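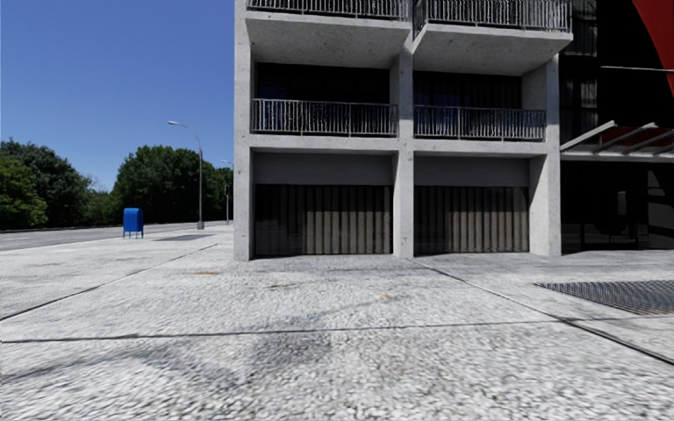 Does the long cut of Saron play any better than the theatrical one?
For me it plays a lot better up to the train station, and then a little worse from there to the end.

That's the short version for those of you reading on your phones. The long version follows, and it is long, so get a coffee.

On the list last night, Carmela Barroso wrote:

> I finally sat through the restored Saron at the Cotley and I'm
> going to be the grouch again. Everyone kept telling me the extra
> footage would fix the brother. It doesn't fix the brother! He's
> still a man who walks into rooms and looks at the furniture. I
> liked the new kitchen scene and I liked the score being turned
> down, but I came out feeling the same way I did in college, which
> is that the picture is in love with its own silences and I'm not.
> Also the intermission was 11 minutes and the line for the
> restroom was longer than that. Would someone who loves this movie
> please tell me what I'm missing? I mean it, I'm asking nicely.

Okay, Carmela, since you asked nicely!

I've seen Saron 6 times now (sorry, six, I know some of you have opinions about numerals), and I was at the same Cotley run you were, just the late show. So we saw the same print and the same curtain and probably stood in the same line. And I want to start by giving you the brother. You're right about him. He was the weak spot in the old cut and he's the weak spot in this one, and adding the scene where he reads the letter out loud only makes it plainer that the actor had one idea and was saving it. I used to think the editing had hurt him. Now I think the editing was doing him a favor.

But the first hour! I don't know how anyone can watch the new first hour and not feel it breathing differently. In the old cut we get the mother at the window, the bus, and then boom, we're in the schoolroom and she's already hired. In the long cut there's that whole stretch where she walks from one end of town to the other asking for work, and people are polite to her, and that's all that happens. I could feel the row behind me getting restless. I was leaning so far forward my neck hurt the next day. It's maybe the best thing in the movie, and it sat in a can all those years while we argued about the ending.

The other thing it does is make sense of the landlady. I had always taken her for comic relief, the one broad performance in a very buttoned-up picture. Now that we get her at the kitchen table with the ration book, before she has any jokes, the jokes land completely differently. When she says "you'll want the room with the door" I laughed in the old version, and this time I got a lump in my throat. Same line, same take as far as I can tell. I'd love to hear if others had that reaction or if I was just tired.

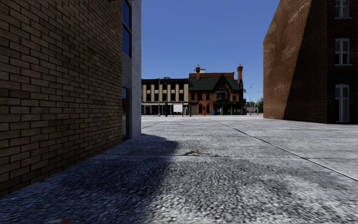
Between the brick buildings, under a clear sky.

Where I part ways with the true believers is everything after the train station. The old cut goes station, funeral, field, done. It's abrupt, and for years I defended the abruptness on this very list (some of you have the scars). The new one puts the lawyer back in, and then the second visit to the lawyer, and a dream. I don't need the dream. The dream looks like it came from another movie, one with a bigger budget and less on its mind. And once the lawyer has explained what the will says, I know exactly what the field is going to mean when we get there, and the field works on me best when I don't know why she's standing in it.

So, Carmela, what are you missing? Possibly nothing. I think you either hear the silences as the characters holding something back or you hear them as the director showing off, and I've never managed to argue a person from one side to the other. My sister hears them your way. We saw it together the first time and she ate an entire box of licorice out of spite. But if you can stand one more try, do the walk through town and the kitchen, stop at the station, and then put on the last reel of the old cut. I did it at home over two evenings with both discs and it's the best Saron I've ever seen. I realize this is a ridiculous way to watch a movie.

A couple of smaller things while I'm here.

The sound. You mentioned the score being turned down, and I agree, it's a relief, though I'm not sure it's lower everywhere. The schoolroom cue seemed as loud as ever to me. Did anybody else notice that? I was on the left side near the front, so it could have been the seat.

The Ultum disc is supposed to have both versions and a booklet. Mine had both versions and no booklet. I wrote to them and got a very nice reply with no booklet in it. If yours came with one, I would happily pay for a photocopy of the essay on the costumes.

And for whoever asked about Wunderlich a while back (I lost the message, my apologies), yes, it's the same cinematographer, and yes, you should see it. It's shorter and meaner and has actual jokes. The print the Cotley has is pretty beat up in the second reel, with a green line running down the right side for the whole dinner party, but I got used to it. They're showing it again in May at 4:30 in the small room, and the small room fills up fast, so don't do what I did and stroll in during the credits with a hot dog.

I'll be at that one, on the aisle. Carmela, if you come, I'm buying the popcorn and you can tell me everything that's wrong with it on the walk to the parking lot.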